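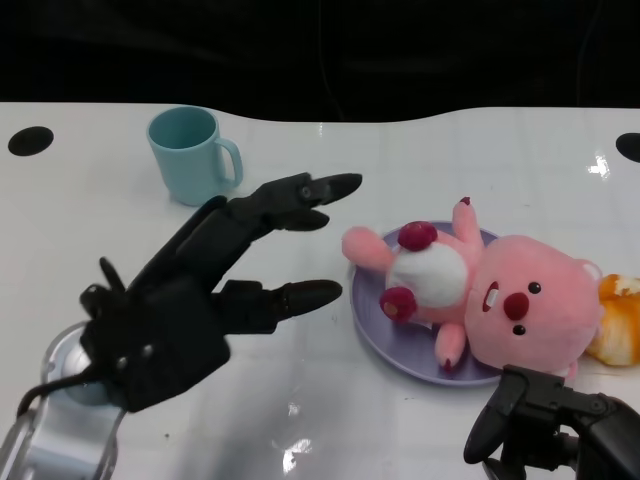
The Reker three-finger hand is the fourth end effector I have bolted to our left arm this year, and the first I would think about keeping. It comes as one block with the cable out of the back, and it took me 30 minutes to mount with the adapter ring from Preltavia. The fingers are long. Spread open on the approach to a plush beaver lying on its back on a plate, they cover a lot of table, and the lowest one gets close to the toy's arm while the palm is still well clear of it. That helps with soft items, where I don't want to line up exactly. The fingertips are rounded and rubbery.

Setup was not all good. The Dubey controller we use found the hand but mixed up two of the fingers, and I had to swap them in the config file by hand. Trinidad Bustos had the same trouble on her bench in March, so I don't think it was my unit. Reker support answered in 2 days with a fix that worked.

For comparison I ran the same table setup, with the plate, the mug and the plush toys, using the Pisero two-finger gripper. 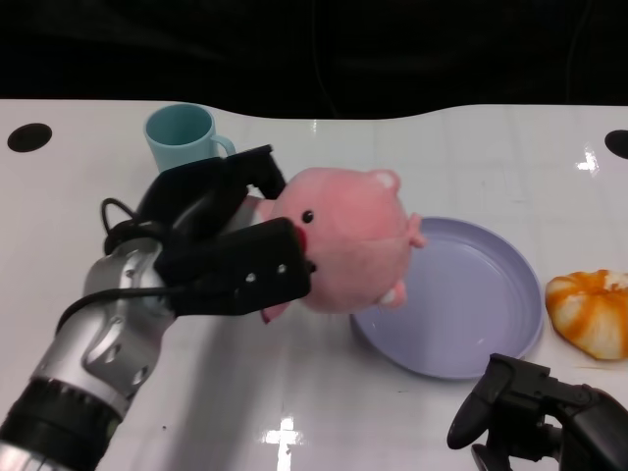
The Pisero holding the plush pig by the face, over the edge of the plate.

The Pisero is simpler and I trust it more on small things. It has a flat pad on the broad lower finger and it clamps hard, which squashes plush. Where it takes hold depends entirely on how well you aim. In 21 tries per gripper, it dropped 3 toys and the Reker dropped 2, so there isn't much in it. The Reker was slower to close every time.

One complaint covers both: from the head camera, the hand hides a good part of whatever is behind it. Dougal Rankin suggests adding a wrist camera, and I will probably do that next.

If you mostly handle soft, odd shapes, get the Reker and set aside an afternoon for the controller. For boxes and blocks I would stay with the Pisero.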